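The Bed Is Also a Table
2020-12-14

When Mamta Pathak began to sort clothes for the exchange shop in Rivbridge, she did it on the floor. Her back did not like it. "After one July I could not tie my shoes," she says. "So I moved everything up to the bed, and I never went back."

Now the bed is her working place. She keeps a pale cover on it, because on a pale cover she sees lint, threads and loose buttons at once. She does not iron it or pull it straight. "People ask me why I don't make the bed first. But in five minutes it is wrinkled again. The cover is for the clothes, it is not for guests."

I asked her where a person should start with a crumpled piece of clothing. She answered very quickly: with one end. You take one end, lift it a little, and let the rest of the cloth show you how it is twisted.

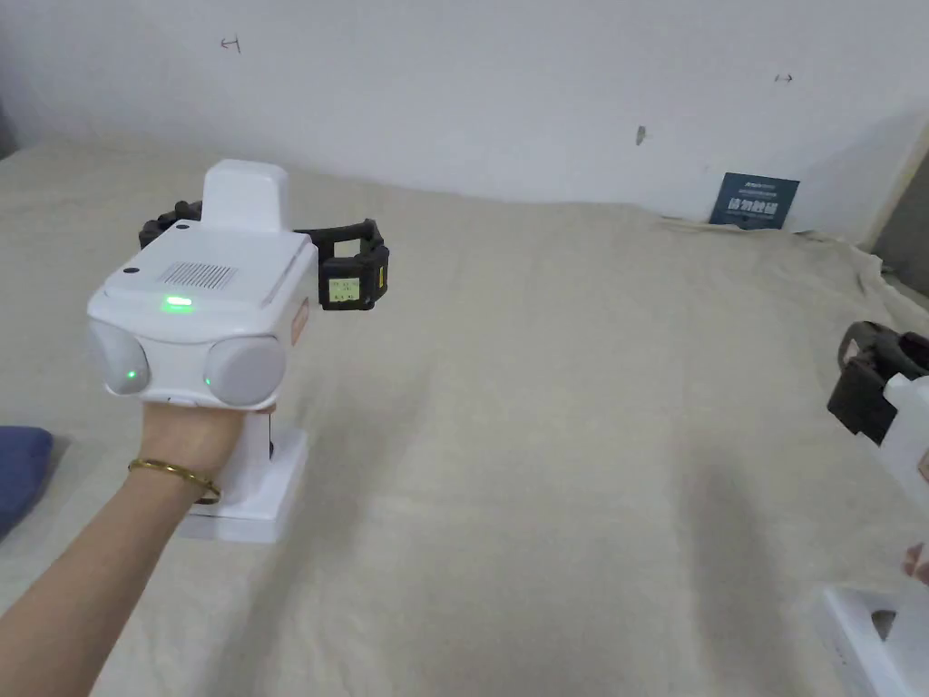
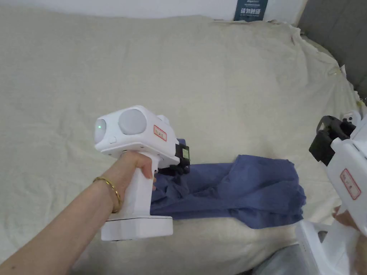
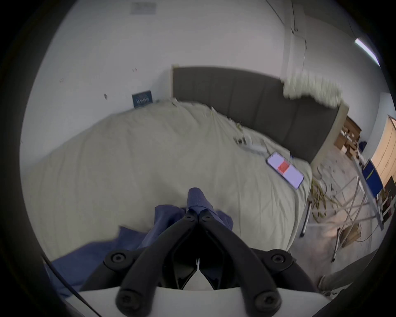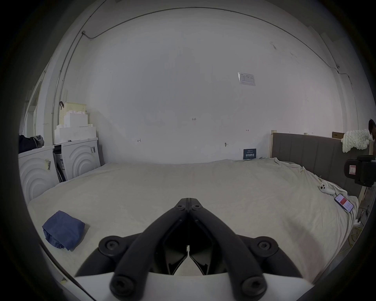

"Most people put their two hands in the middle and push," Mamta says. "Then they have only a flatter ball." She prefers to lay the cloth down, find the longest edge, and fold toward a square. A square is easy to stack, and it does not fall when somebody pulls out the piece under it.

Last year 377 pieces went from her bedroom to the shop, and almost 600 if we add the baby clothes, which Rozália Bakos folds at her own home in Veres. The two women do not agree about everything. Rozália rolls her shirts. Mamta thinks that a rolled shirt looks good only on the first day.

She is 61 and has no plan to buy a real folding table. Her son sent her one from Prumport, and it stands in the hall with coats on it. "It was too narrow," she says. "On a bed I can make a mistake to the left and to the right."

Before I left, she asked if I fold my towels in two or in three. I said in two. She told me to try three for a month and then to call her.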